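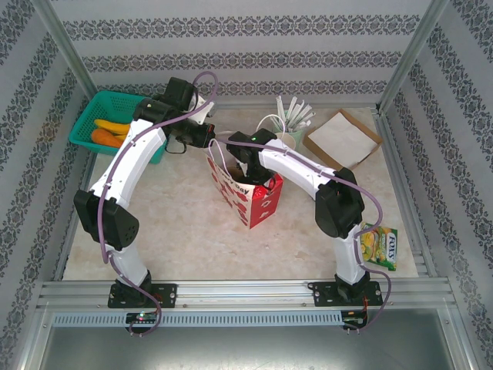
## 2. Data and method

The report looks at player transfers in the Plosten league, a baseball competition played since 1914. Trade records came from the Comutance archive, which lists each deal by club, position and contract length. Loans were left out.

Each trade was scored by the change in runs saved or scored over the following season. Pitchers and fielders were treated separately. Seven clubs had complete records. Jondmont had gaps before its move to the Kamath ground and was used only for checking.

## 3. Results

Clubs that traded for a relief pitcher gained around 7 runs per season. Trades for infielders over thirty showed no clear gain, and the spread was wide. Salary did not predict the result in either group.

Table 2 gives the scores by club. Deals cancelled after a failed medical are marked with a dash.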